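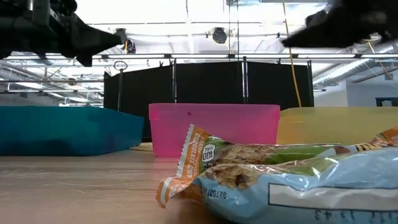
Bins and snacks, midmorning

Everybody keeps telling me October is when kids "settle in." Bianka Győri, whose twins are in the same preschool room as my daughter, swears hers were napping on schedule inside a week. I have my doubts. Mine has been up at 5:40 or so every day, asking for her boots.

We tried the sticker chart. It cost me 400 stickers (the smallest roll they sell) and bought two quiet mornings. Then she stuck nine of them on the dog and lost interest. 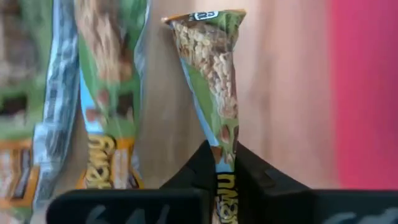

Granola bars, three of them

My brother-in-law Tamás says to try a special clock that glows green when it's OK to get up. Maybe. I've read the reviews, all 378 of them, and half the parents sound as tired as me – the other half sound like they sell clocks. I'll borrow one before I pay for one.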